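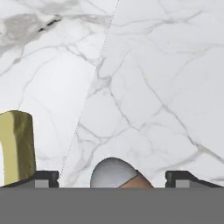

Can a Robot Do Your Chores Yet? Kitchen and Workshop Tips for the Meantime

166 shares

My mailbag fills up in December with stain questions, mostly (candle wax, gravy, red wine on the good runner), but this winter a surprising number of you wanted to know about robots. Should you hold off on a new dishwasher in case a machine comes along that will load the old one? Will something with arms be wiping the counters before the kids are out of high school? One reader wanted to know if she could stop teaching her son to fold towels, and to her I say no, dear, keep going, he'll need it either way.

I'm a household tips person and no engineer, so I called up Ravindra Upadhyay, an old friend from my hardware store days who now programs machines for a cabinet shop called Morelli. He talked for most of an evening while I scrubbed a roasting pan, and I've mixed what he told me with what I know about keeping a house. Take the tips even if you don't care a bit for the robots. A kitchen that would be easy for a machine is a pretty nice kitchen for a person with a sore shoulder, too!

Floors: yes, go ahead

Floors are the one chore I'd hand over today. I've had a Zekel vacuum for 3 years and it does a decent job on the flat parts of the house. It's hopeless on fringe. If you have a rug with tassels, tuck them under and run a strip of rug tape along the edge, and you'll save yourself the business of cutting yarn out of the brush with nail scissors. (If you do end up cutting, lift the brush out first and slide the scissors along the groove. Don't saw at it in place.)

Pick up charging cords, and anything the dog has chewed into strings. Empty the bin over a sheet of newspaper outdoors, tap the filter against the inside of the trash can, and let a washed filter dry overnight before it goes back in. A damp filter smells like a wet basement and it'll make the whole hallway smell the same.

The mopping kind I'm cooler on. My sister has a Plodel and she likes it, but her floors are tile. On wood, I still want a wrung-out cloth and my own two eyes. Go with the grain, use less water than you think you need, and dry any seams as you go.

The refrigerator: getting something out from behind something else

I'd have guessed that fetching a drink was the easy one. Ravindra laughed at me. A shelf is a tight little box with a roof over it, he said, and an arm has to come in from the front, mind the door, mind the shelf above, close on the one thing you want, and then back out along much the same path without sweeping the mustard onto the floor. You and I do it half asleep. We also feel our way when we can't see, and we know without thinking that a paper cup will crush and a jar won't.

A lot of the practice for this sort of work gets done in simulated kitchens, where a dropped pickle jar costs you nothing and you can set the shelf up again in a blink. I find that very sensible and I'm a little jealous.
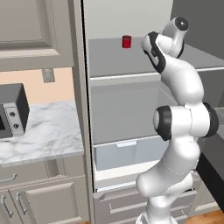

A robot arm and an open refrigerator in a simulated kitchen. The red cup has the upper shelf to itself.

Look at all that room around the cup! I can't promise you a shelf like that, and neither can anybody with teenagers, but you can get partway there in an afternoon, and it'll help whoever is doing the reaching.

Put short things in front and tall things behind. I know, everyone says so, and then everyone comes home from the store and shoves the milk in wherever there's a gap. Try keeping one section of one shelf for open cups and leftovers only. When it's full, somebody has to eat something.

A cheap turntable in the back corner is the best few dollars you'll spend on a fridge. Get one with a rim. Jams, capers, the little jar of curry paste that you've bought over and over, all of it goes on there, and you spin instead of digging.

Take the crisper drawer out and wash it in the sink with warm water and dish soap, then wipe the ledge it sits on before you put it back. Crumbs and onion skin work down under there and make the drawer stick. Line the bottom with a folded dish towel if you keep greens in it, and change the towel when it feels damp.

And wipe handles. We all wipe shelves and forget handles. The long bar kind on a freezer drawer collects a sticky line along the underside, right where your fingers curl, so run a soapy cloth along the back of it.

Counters: half a yes

Ravindra says wiping a bare, flat counter is within reach of a good arm, and several outfits can show you one doing it. His word of caution was "bare." Our counters have a mail pile, a banana, somebody's retainer case. The wiping is easy and the deciding is hard. Does the banana go in the bowl or the trash? Is that envelope important? I've been married a long while and we still don't agree on the envelope.

So make the deciding smaller. Give the mail a tray, one tray, and when it's full you sort it standing up. Keep the toaster down at one end near a wall and leave the long stretch by the sink open for working. Pull the toaster's crumb tray every couple of weeks, unplugged and cold, please, and shake it over the trash before you wipe it. I use a dry pastry brush for the corners.

If you have marble, and I get more mail about marble than about any other counter, keep vinegar and lemon well away from it. That goes for the homemade sprays people pass around online, too. A drop of plain dish soap in a bowl of warm water is enough for a daily wipe. Rinse with a clean cloth, then dry it with a soft towel so you don't get water spots around the faucet. Put a cutting board down under citrus, wine and tomatoes. A dull spot from acid is an etch and scrubbing won't lift it; you'll want a polishing powder made for marble, or a stone person.

Dishes: the one we all want

Oh, the dishwasher. I asked Ravindra straight out when a machine is going to load mine and he wouldn't give me a year. He said there's a project called Gamirix he keeps an eye on, and he's seen it manage plates set out in a tidy row. Then he asked me to describe my sink on an ordinary evening. I told him about the pan soaking with forks under it and the cereal bowl stuck inside the other cereal bowl. "That," he said, "would be a while."

It comes down to a string of small jobs that we think of as one. Open the door, pull the rack, work out which way up the mug goes, get a grip on a wet rim, find a gap between the prongs, and know when to quit and start the thing.
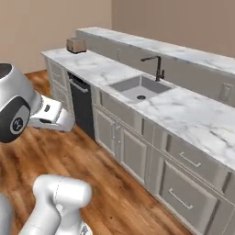
Where the dishes would happen: dishwasher beside the sink cabinet, with the gripper housing pointed down toward the lower cabinets.

I do like a dishwasher right next to the sink. If you're planning a kitchen and get any say in it, ask for that, and ask for the everyday plates to live within one step of it. You'll drip less on the floor. If your floor is wood, lay a washable mat along the front of the sink and lift it at night so nothing stays damp underneath.

My loading rules haven't changed in years. Scrape, but don't rinse everything spotless. Plates face the middle. Bowls lean, so the water runs off. Mix the spoons up so they don't nest. Give the spray arm a spin with your finger before you close the door, and if it knocks on something, move the something. Once a month take the filter out of the bottom and scrub it with an old toothbrush. If your glasses are cloudy, try the rinse aid first and blame the machine second.

For a bar handle that's gone streaky, a barely damp microfiber cloth and then a dry one will do it. For paneled cabinet doors, wrap the cloth around a butter knife and run it along the inside edges of the panel, where the dust and grease settle. It's oddly satisfying and you'll be appalled at the cloth.

Out in the shop

Ravindra's machines at Morelli drill the same holes in the same panels all day long and they're wonderful at it. What they can't do, he says, is tidy up. The floor gets swept by people. A bent screw in the wrong bin gets found by people. He spends a good bit of his week making sure every part shows up in the same spot facing the same way, and when that's done right the arm hardly misses.

I've stolen that for my own bench. I traced each hand tool on the pegboard with a marker, and I keep 2 coffee cans by the vise, a clean one for screws I trust and a rusty one for screws I don't. Sweep toward the door, and go over the spot under the drill press with a magnet wrapped in a plastic bag. Turn the bag inside out over the can and the filings drop right in.

Laundry

Folding towels, perhaps someday soon. Fitted sheets, I wouldn't hold my breath. Tuck one corner into its neighbor, then do the other pair, lay it on the bed and fold in the edges until you have something like a rectangle. If it's lumpy, put it at the bottom of the stack.

Next month I'm back to stains, and I have a good one on candle wax, so get out your brown paper bags and save them for me.

9 comments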